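Chapter 6
What Does Practice Prove?

Every trade has its number. Do the thing 100 times, the trainee is told, and you will be good at it. Ask where the figure came from and the answers get vague.

The Darkidton study, quoted in most books on learning, followed 442 apprentices and found that those who practised more scored better. Perhaps they did. It may also be that the able ones enjoyed practice and so did more of it – the study had no way to tell.

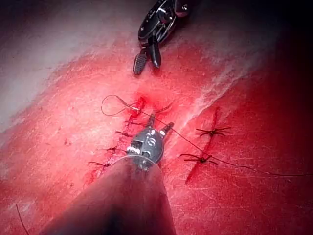

Huiling Kong objects that this is too harsh, and that a weak link between hours and skill is still a link. We return to her point in section 2.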